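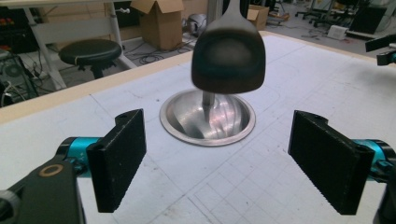
Why does bread go stale?

I'm going to start with a confession. When I was eight I hid half a sandwich behind the radiator because it had egg in it and I didn't want to eat it. My mum found it three weeks later. The bread had turned into something you could have roofed a shed with. The egg I won't describe.

I've been curious about stale bread ever since, and when I grew up I went to work in a bakery for a while, which is a very good way of finding things out if you don't mind getting up in the dark. So let's talk about it. Why is bread soft and squashy on the first day, and a bit sad on the second, and like a doorstop by the end of the week?

Most people will tell you it dries out. I thought so too. And it does dry out a bit, if you leave it lying around with no wrapper on. But try this. Put a slice of fresh bread in a plastic bag, squeeze the air out and tie it up tight so that hardly any water can escape. Leave it for a few days. When you take it out it will still feel firmer than it did before, even though nearly all of its water is still in there. So something else must be going on.

What bread is made of

To find out what, we have to go back to the flour. Flour is ground-up wheat, and a wheat grain is really a seed with a packed lunch. The packed lunch is there to feed the baby plant until it has leaves of its own, and it's mostly a stuff called starch.

Starch comes in tiny grains, much too small to see without a microscope. Inside each grain are long chains of sugar, all joined end to end. Some of the chains are straightish and some have lots of branches, like a tree in winter. In dry flour a lot of these chains are packed up close together in neat rows. I think of a box of brand new pencils.

Now add water and put it in a hot oven. The starch grains start drinking up the water. They swell and go soft, and the neat rows come apart, with water getting in between the chains. The pencils have been tipped out of the box and are lying all over the floor. Scientists call this gelatinisation (say it jell-at-in-eye-ZAY-shun, and then say it to a grown-up and look clever). It's the same thing that happens when you heat up custard or gravy and it suddenly goes thick.

That's your fresh loaf. Soft, stretchy, full of messy starch with water tucked into it.

The pencils go back in the box

As soon as the bread starts to cool, the starch starts to tidy itself up. I know! If only bedrooms did it. The chains slowly wriggle back towards each other and line up in rows again. They never get quite as neat as they were in the flour, but they get neat enough to be stiff. And some of the water gets squeezed away from them while they do it, and moves to other parts of the loaf.

So the inside of the loaf feels hard and crumbly, and the crust, which was lovely and crackly when it came out of the oven, soaks up some of the wandering water and goes leathery. It's a swap, really, and a rotten one for whoever is having toast.

There's a long word for this too. It's retrogradation, and it means going backwards.

The straight chains do their tidying quite fast, mostly in the first few hours. You need a bit of that, because it's what makes a loaf firm enough to slice. If you've ever tried to cut bread when it's straight out of the oven you'll know it squashes into a gluey lump. The branched chains take days, and they're the ones to blame for your Tuesday-ish toast being tougher than you'd like.

Don't put it in the fridge

When I started at the bakery, which was in a village called Fistdale, the head baker was a man called Renzo Ferri. He had a sign above the till that said PLEASE DO NOT PUT MY BREAD IN THE FRIDGE and he meant it. I once saw him stop a lady at the door to check where she was going to keep her rolls.

He was quite right. You'd think the fridge would help, as it does with milk and ham. But starch tidies itself up fastest when it's cold and not frozen, and that's just what a fridge is. Bread goes stale quicker in there than it does on the kitchen side.

The freezer is different. Once the bread is properly frozen the water is locked up as ice and the chains can hardly move, so everything just stops. You can freeze a loaf on the day it's baked, take slices out weeks later, pop them in the toaster and they'll be very nearly as good as new.

Can you un-stale a loaf?

Yes, for a bit! This is my favourite part. If the trouble is that the starch has gone back into rows, then all you need to do is heat it up and jumble it again. That's why a slightly stale slice makes perfectly nice toast.

You can do it with a whole roll as well. You'll want a grown-up for the oven. Sprinkle the roll with a little cold water, put it in at 200 degrees C and leave it for a few minutes until the crust feels crisp. Eat it soon. When it cools down it'll go hard again, and faster than the first time, because it has lost some of its water for good.

It won't work on the sandwich from behind the radiator. After long enough, bread really has dried right out and there isn't enough water left to do any jumbling with.

Stale isn't the same as mouldy

This bit is important, so no skipping. Stale bread is hard and a bit dull but it's safe to eat. Mouldy bread isn't. Mould is a living thing, a kind of fungus, and the fuzzy green or white patch you can see is only part of it. It also sends out threads as thin as anything, and they creep through the soft bread where you can't spot them. So don't cut the patch off and eat the rest, and don't sniff it either. Bin the lot.

Toasting doesn't make mouldy bread all right, by the way. My brother tried to tell me it did. He was wrong about lots of things.

What people do with it

People have been baking for thousands of years and for nearly all of that time they couldn't afford to throw bread away, so there are stale bread recipes all over the place. In Italy they tear it up into a salad with tomatoes, called panzanella. In Spain they fry the crumbs with garlic and call them migas. My friend Nerea Villalobos makes hers in a pan so big it lives on top of the wardrobe, and I have never once had leftovers to take home. Here in Britain we've got bread and butter pudding, and bread sauce, and treacle tart, which has breadcrumbs in the filling (did you know that? I didn't, and I'd been eating it for years).

Stale bread is often better for these than fresh. It holds its shape when you pour custard or tomato juice over it, and fresh bread would go to mush.

Try it yourself

You'll need three slices from the same fresh loaf and three bags you can close. Put one slice in each bag. One goes in the fridge, one in the freezer and one in a cupboard. Write on the bags so you don't mix them up.

Wait two days. Take them all out and let the frozen one thaw in its bag until it's the same temperature as the others. Then shut your eyes, get someone to hand you the slices one at a time, and give each one a gentle squeeze and a bend. Which is softest? Which one cracks? Write down what you think before you look at the labels.

If you've got a seeded loaf or a bagel in the house you could do those as well. I haven't tried it with crumpets and I'd love to know.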